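Visit report: simulation and test lab, Stitthorpe

Notes from the March visit to the Prustano group at Stitthorpe. The visit was set up after the Bristedwood cell stopped twice on the same fault, and the point of going was to see how the fault had been reproduced. Lino Pace ran the session and answered most of the questions. Anything on pricing or the Rowlands contract has been left out.

Background

The Bristedwood cell does small-part sorting with a six-axis arm and a parallel gripper. The arm picks a part, places it on a raised plate and goes back for the next. In both stops the gripper closed beside the part, the controller reported a good grasp, and the arm carried nothing to the plate. On the second occasion it then came down on a part already placed there and tripped the force limit. No one was inside the guard either time. The damage came to one bent fingertip and a scored plate.

Prustano rebuilt the task in simulation with dice for the parts and a thin board for the plate. The arm model, the tool and the controller software match the cell. The room around them doesn't, and Pace said no effort had been spent on it.
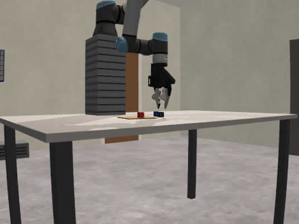
The group ran 1,045 trials over the winter with the same software release that was on the cell at the time of the stops. A trial starts with three dice in set positions and ends when the arm returns to its rest pose or when a limit trips. Everything is logged: joint positions, commanded and measured finger gap, wrist force, and the grasp flag. We were shown the logs at the same time as the replay, which made the fault easy to follow.

What went wrong

The grasp flag is set when the fingers stop moving before they reach the fully closed position. That is a common test and it works as long as nothing else can stop the fingers early. In the cell, something else could. A parameter left over from an older tool told the controller that closing was finished 3 mm short of where the fingers really meet. A grasp on empty air therefore looked like a grasp on a very thin part, and the flag came on.

The second half of the fault is in the planner. Once the flag is set, the planner marks the part as held and removes it from the obstacle list. If the part is in fact still on the table, the planner has lost track of it and will route the tool straight through its position. 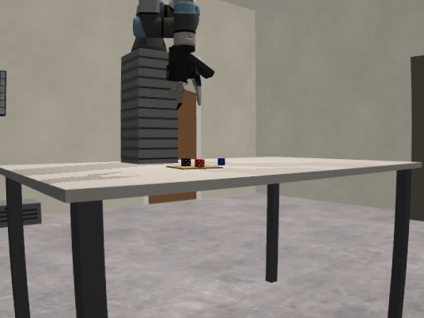 Board clearance took up a good part of the morning. The planner keeps a safe height over the plate and drops it only for the final approach, and the height is worked out from the parts it believes are there. In the layout used for the demonstration, the black and red dice are on the board and the blue one lies off its right end, so the planner should carry two obstacles on the board and one on the table. With a false grasp flag it carries one fewer, and the safe height can come out too low. Pace stepped through the calculation on a whiteboard - the error is easy to miss in the code, where the two lists have nearly the same name.

We asked why the force limit had not tripped sooner at Bristedwood. The answer is that it was set for a stiff collision. A fingertip sliding down the side of a small part builds force slowly, and the controller filters the signal over 1,980 ms. The filter was added years ago to stop nuisance trips from cable drag, and it has not been reviewed since. 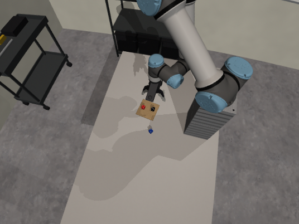 Page last changed: March, 4:15 p.m. (corrected filter value, added action list)

The fix

Three changes have been made in the simulation and are waiting for sign-off on the cell.

The closed position is now measured at startup. The gripper closes on nothing, the controller records where the fingers stop, and a grasp counts only if the measured gap is larger than that by a set margin.

The part stays on the obstacle list until the arm has lifted and a second check of the finger gap agrees with the first. This costs a short pause on every pick. The Bristedwood people at the meeting were not happy about the cycle time, and that discussion was not settled.

The force filter is shortened during the final approach and returns to its old value for free moves.

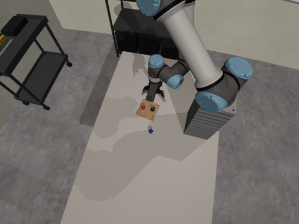

A further 1,000 trials were run with all three changes in place and the old tool parameter left wrong on purpose. The false flag did not come up. Two runs ended in a force trip on approach, both from a part set too close to the edge of the board. Pace counts those as correct stops, and I agree.

Open points

The startup measurement assumes the fingers are empty. If the cell is restarted after a fault with a part still in the gripper, the recorded closed position will be wrong again, in the other direction. The present answer is a line in the restart procedure telling the operator to look. I would want an interlock or at least a range check on the recorded value, and said so.

Fingertip wear is not modeled. Nor is dirt on the tips, which Bristedwood has plenty of.

Actions

Prustano to send the parameter comparison between the old and new tools.
Bristedwood to keep the cell at reduced speed until sign-off.
Pace to propose limits for the startup range check.
Rowlands to confirm whether their two cells carry the same leftover parameter.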